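Workshop tips: when the arm knocks things over

Posted 22/07/2022 by Wen-hsiung Au

We use a small two-arm setup at Stanbridge to practice stocking shelves with drinks. In March one arm pushed a full glass bottle off the back of a shelf and it broke on the floor. The stop button worked fine, but I was standing too far away to reach it. These are the habits we picked up afterward.

1. Keep the stop button within reach

Ours now sits on a 6-foot cord. If you step away, press it first and take it with you.

2. Tie the cables down, but leave slack

A tight cable will pull out of its plug when the wrist turns. A long loop can catch on a can or a shelf leg. Run the arm by hand through its full reach before you cut the ends off the zip ties.

3. Clear the leaning cans first

One leaning can will take the next one with it. Before the arm goes into the lower shelf, stand the upper row straight or take it off. Glass lying on its side can roll, so go slow there – we run at 35 percent speed for bottles.
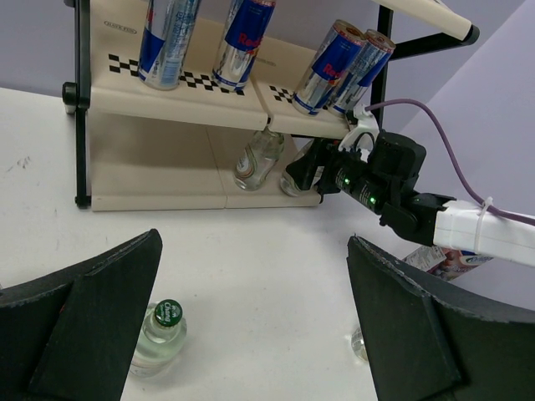
4. Check the foam on the fingers

Worn foam slips on glass. Press it with your thumb, and if it stays flat, change it. We keep a spare pair in the drawer with the Testell tape.

5. Clean up broken glass with the power off

Switch off at the wall, not just at the button. Wear thick gloves and sweep under the table too. We found a piece 7 feet from where the bottle landed. Wipe the fingers with a damp paper towel and throw the towel away.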